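Print this thread | E-mail this thread

Skelesau wagon, blower only works on high

qudah_wagon
My fan quit on every speed except high. It's a Skelesau with 60 thousand on it, so I'm a bit annoyed. The dealer wants to swap the whole blower motor. Do I need that?

Paltent Pete
No way. If it blows on high, the motor's fine. It's the resistor, down behind the glove box. Two screws and a plug, and I was done before my coffee got cold!

andby_fan
Not so fast, Pete. I put in a resistor and it burned out again by December. The old motor was dragging and pulling too much current. I'd check the motor too (spin it by hand, it should turn freely).

qudah_wagon
OK, glove box comes out this weekend. First I have to empty the car, which has turned into its own project. All the trunk stuff is getting sorted into fabric bins.

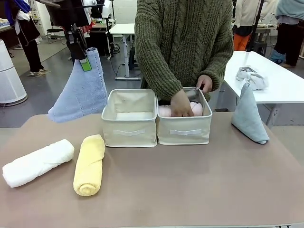
Pink towel going in the bin.

Paltent Pete
Andby, one bad resistor doesn't mean everybody needs a motor. Mine has gone 100 thousand miles on the original. Look at the plug, though, and if it's browned or melted, replace the pigtail while you're in there.

andby_fan
Fine, but spinning it costs nothing. And change the cabin filter! A clogged one cooks resistors.

Comments

Rima Chidiac, 12/04/2026
Same trouble on mine, and the plug was melted. Resistor and pigtail came to 60 bucks, and all four speeds are back.

wagoneer1459
Does the glove box on the older ones come out the same way? Mine has a strap on the side and I don't want to snap it.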